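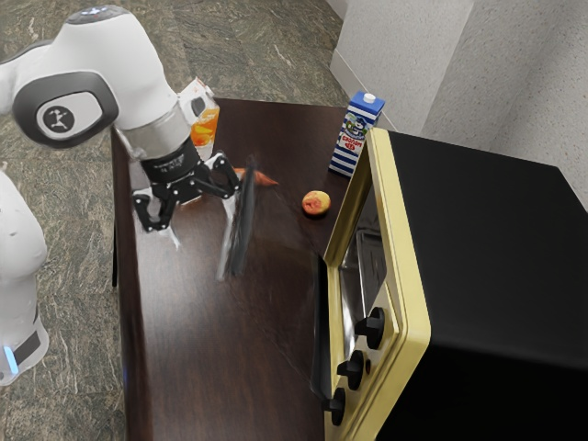 Datasets > Simulation > Tivitz Kitchen Pack

30th October – Stemholm documentation desk

Overview | Contents | Format | Limits | License

Tivitz Kitchen Pack is a set of simulated tabletop episodes sold as an add-on to the Amato scene library. It is meant for training and checking grasping policies before they are run on hardware. All images are rendered. No camera footage is included.

Contents

The pack holds 200 episodes. Each one uses a single white arm with a black multi-fingered gripper at a dark wood table. Props include a toaster oven, juice and milk cartons, a peach and a carrot-like item. Prop positions change between episodes – the room does not.

Format

Episodes are stored one per folder, with RGB frames at 30 per second, joint states, gripper commands and a plain text task line. Load them with the Fimivetti reader, version 2 or later. Older readers open the frames but drop the gripper channel. A machine with 16 GB of memory is enough for playback.

Limits

Motion blur is left on in the renderer. Objects that move fast can smear badly, and small print on packaging and on the gripper housing is not readable. Do not use the pack for text recognition. The tabletop is glossy, and reflections may confuse simple segmentation models. Contact forces are not logged.

Changes

Folder names were shortened in the July release. Scripts written for the earlier layout need the path map in the tools folder.

License

One license covers one site. Trained weights may be shared – source frames may not.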